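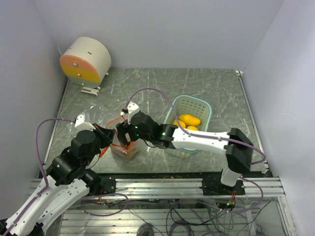
Desperdício de fruta na cantina: o que os números dizem e o que não dizem

Relatório de projeto – Marina Vasilakis
Orientação: Eftychia Lazaridis

A empresa Hevance, que gere a cantina, afirma na sua brochura que o desperdício de fruta caiu 90% desde que passou a comprar manga e banana mais maduras. Parti para este trabalho com vontade de acreditar. Ao fim de 5 semanas de pesagens, acredito bastante menos.

A brochura não indica o peso inicial nem explica o que conta como desperdício. Fruta devolvida ao fornecedor conta? E a que segue para sumo? Perguntei duas vezes e recebi a mesma brochura.

Em dezembro foram servidas 2.364 refeições. Pesei os restos dos tabuleiros no fim do almoço, sempre com a mesma balança. As mangas inteiras quase não aparecem no lixo – as cascas com polpa agarrada, sim, e muitas.

Limitações: faltei a 3 pesagens por causa dos exames e não tive acesso ao armazém. Também não sei se os alunos comem menos fruta no inverno. Sem dados do ano anterior, qualquer percentagem de redução, incluindo a da Hevance, fica por provar.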